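Workshop Notebook, Food Texture Bench, Wandano Building
Entry for December, 9:40 a.m. Recorded by M. Nina

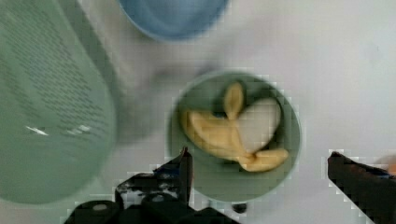

How long may cut fruit stand before it is scored for browning?
Score it at 4 minutes after cutting, and again at the end of the session if the sample has been kept covered.

The purpose of the present series is to compare three dips for slowing the browning of cut banana: plain water, lemon juice in water, and salted water. Batch 1731 was used throughout. The fruit was received from Matos two days before cutting and was held at room temperature in the storage room.

Each dip was made up to 200 ml. The lemon dip was prepared by D. Fakir from bottled juice, as fresh lemons had not been delivered. This is a change from the November series, and the two sets of scores should not be placed in the same table.

Plain water gave little benefit. Edges had darkened by the first reading, and the cut faces followed. The lemon dip held color well through the second reading, but R. Harasym noted a sour taste that he considered too strong for the fruit cup recipe. Salted water fell between the two. Its pieces were softer at the surface, and two were set aside after breaking during transfer.

One reading in the salted series is missing. The timer was reset by mistake after the samples had been drained, and the value was left blank. It is not to be estimated from the neighboring readings.

C. Ní Chonaill has asked whether the color card should be replaced. The card in use has faded along one side - the middle browns are now difficult to tell apart. A new card has been requested from the Cidville office. Until it arrives, scores are to be given by two readers and both values entered.

For the next session:
Repeat the lemon dip at half strength, 200 ml as before.
Label the draining racks before cutting begins.
Ask F. Korletey for the Flesau storage temperatures, which are still absent from the batch sheet.

Bench cleared and knives returned at 11:15 a.m.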